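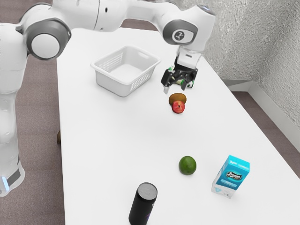 # Sorting groceries into a basket: sim first, arm later

**Board:** Satance Forum > Home and Workshop Builds

---

**dela_aryee** wrote on 3 March 2022:

I'm building a pick and place setup for the shared workshop at Narkby. We get time on a six-joint arm there, but the slots are short and other people need the table, so I'm doing as much as I can in simulation on my own PC first. I'm using Pimon for the sim and plain Python for the control script.

The job is simple to describe. Things are standing on a long white table, and the fruit goes in the white basket at the back. The carton and the can stay where they are. I have a kiwi, an apple and a lime in the scene. The lime is out in the open and I get it nearly every time. The trouble is the other two fruits, which sit close together with the apple in front of the kiwi.

What happens in the script:

1. Move above the target, fingers slightly open.
2. Go straight down.
3. Close until contact force reaches the limit.
4. Lift, move over the basket, open.

With the kiwi as target, one finger lands on top of the apple and pushes it. The apple rolls, the kiwi gets nudged, and the fingers close on air or on the edge of the kiwi. I ran it 23 times last night and got the kiwi 2 times. Same start position each run.

Is this a grasp problem or a physics problem? I can post the config.

---

**fuseini_s** wrote:

Grasp problem. You are coming down with the fingers lined up so one of them has to go between the two fruits, and there isn't room. Rotate the wrist 90 degrees so the fingers come down on the two sides of the kiwi that don't face the apple. You don't need anything clever for that. Take the line between the two fruit centers and close the fingers at a right angle to it.

Also, why not take the apple first? It's the one in front and it has more clear space. Once it's in the basket the kiwi is the same job as the lime.

---

**dela_aryee** wrote:

I thought about apple first. The reason I haven't is that I want it to work in whatever order I ask for. Esi wants to use this for a demo in May where people call out an item.

I'll try the wrist rotation tonight.

---

**adom_builds** wrote:

I'd look at the physics before changing the grasp. A kiwi is fuzzy and doesn't roll well. In most sims people leave the default friction on everything and set rolling friction to zero, so fruit moves like ball bearings. If your apple takes off when a finger brushes it, that's what you have.

What collision shape are you using for the fruit? And what's the timestep?

---

**dela_aryee** wrote:

Spheres for the apple and the lime, a stretched sphere for the kiwi. The visual meshes are detailed but the collision shapes are not. Rolling friction is whatever Pimon gives you, which I just checked and yes, it is zero.

Relevant part of the config:

```
solver_steps_max: 3000
seed: 2053
gravity: -9.81
fruit:
 friction: 0.5
 rolling_friction: 0.0
gripper:
 pad_friction: 0.8
 force_limit: 15
```

The 3000 is the cutoff for one full pick. If it hasn't dropped something in the basket by then it counts as a fail.

---

**adom_builds** wrote:

Put rolling friction at 0.005 and try again before you touch the wrist. One change at a time or you won't know which one helped.

And stop running on one seed. If the start position is the same and the seed is the same, you've measured one situation over and over. I don't know where your two good runs came from, but it wasn't variety in the scene.

---

**fuseini_s** wrote:

I disagree on the order. He can tune friction all week and the finger will still come down on the apple. A slow apple is still an apple in the way. The real one at Narkby will have its own friction anyway, and it won't match the number in the file.

---

**adom_builds** wrote:

She, I think. And I'm not saying skip the wrist fix. I'm saying that with zero rolling friction she'll also see failures on good grasps and blame the grasp.

---

**dela_aryee** wrote:

She, yes. No problem.

The good runs were from before I fixed the seed. I should have said so.

---

**iddrisu_i** wrote:

Coming in from the hardware side, as I look after the arm at Narkby with Esi. Two things to watch that the sim won't show you.

First, the gripper body is boxy and wider than the fingers. When you rotate the wrist to miss the apple, check what the body does near the rim of the basket. A basket with flared sides is wider at the top than you'd guess from its base. Release from higher up than you think you need.

Second, use a lower force limit on real fruit. 15 will bruise a ripe kiwi. Ask me how the Fiore gripper pads got stained.

Is the basket fixed down in your model? Ours slides if you touch it. It weighs next to nothing.

---

**dela_aryee** wrote:

Fixed, yes. I'll free it and give it a real mass. What does yours weigh?

---

**esi_issahaku** wrote:

I'll put it on the kitchen scale when I'm next in. Dela, can you keep the carton and the can standing during the demo tests? Whoever calls out items will call those too, and I'd like the arm to refuse cleanly and not drift over and stop.

---

**dela_aryee** wrote:

Results, one change at a time as Adom asked, new seed on each run, kiwi as target:

| Change | Kiwi in basket |
|---|---|
| Rolling friction 0.005 only | a few |
| Wrist rotation only | more than half |
| Both | nearly all |

So the wrist made the bigger difference, but the remaining failures with wrist only were the apple rolling back into the kiwi during the lift. Adding the friction got rid of most of those.

Force limit is down to 8. It still holds the lime. Freeing the basket caused one new failure, where the gripper body clipped the handle end and dragged the basket along. I raised the release height and I'm rerunning now.

---

**fuseini_s** wrote:

Good. Now turn the pair so the kiwi is in front and see if the angle code still picks the right side.

---

**adom_builds** wrote:

And put the lime up against the carton. That one has a flat wall next to it, so your center line rule may not be enough.

---

**dela_aryee** wrote:

The lime against the carton knocked the carton over on the first run. I'll start a separate thread for that with the grasp code attached.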